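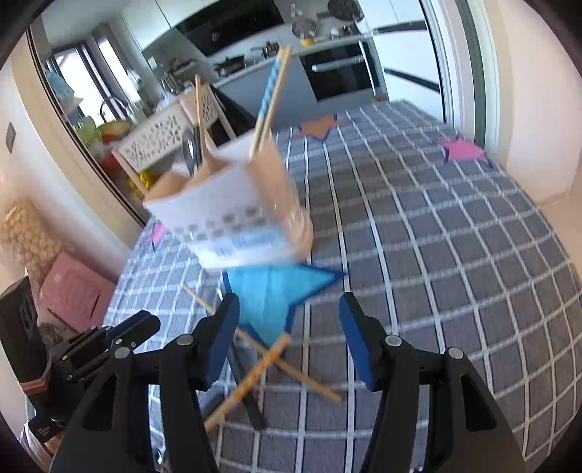
Marit Myklebust asks whether the softer pads are worth the trouble, or whether we're all just buying blue rubber because the last person on the list bought blue rubber. Her message is quoted below so the rest of you can enjoy the tone.

> I've read three threads on pads now and every one ends with "feels better." Better than what? I have the stock Risel fingers on the hand-held unit and they pick up most things. They don't pick up anything flat. Before I spend money on the Predent set I'd like to hear from someone who has tried both on the same objects, with the same hand, and is willing to say which ones they dropped.
>
> Also, does the wider opening on the Bellini fingers get in the way of the camera? Mine already eats a good part of the view.
>
> Marit

Marit,

I'm willing to say which ones I dropped. It will take a while.

I ran both pad sets on the kitchen table, 90 tries each: cups with utensils standing in them, thin wooden sticks, and flat star cutouts. Same fingers, same mount, same tablecloth. The plaid is a bad background if you care about tracking, and I do, so I kept it.

Cups: no difference worth a screw. Both sets hold a plastic cup by the wall and both will squash it if you squeeze like you mean it. A cup full of spoons and sticks is top-heavy, and the pad can't help you with that. Grab lower.

Sticks: Predent wins. The stock pads lost one stick in 6, mostly by letting it roll. The softer ones lost 5 in the whole run, and two of those were me looking at the laptop.

Stars: both terrible. You can't pinch something that lies flat on a cloth unless you bunch up the cloth, and then you have a star and a tablecloth. I got a few by sliding one to the table edge first. If your task is mostly paper-thin things, save your money and look at a fingernail tip. Grarketell used to sell one, and I'd take a used pair off anybody's hands.

On the Bellini fingers — yes, they get in the way. Wide open, they take up the bottom of the view and you learn to aim by what's between them. Closed, they cover the very thing you're holding. I tilted the mount a little and it helped the far side of the table and did nothing for the near side. I haven't found an angle I like.

Wear, before someone asks: the supplier's sheet says 3000 cycles. I'm nowhere near that and one corner has started to lift. Glue fixed it. I don't know if the glue counts as a modification for warranty purposes and I don't plan to bring it up.

I can put the log up if people want it. The notes column is mostly swearing, so give me until September to clean it.

Spyros Makris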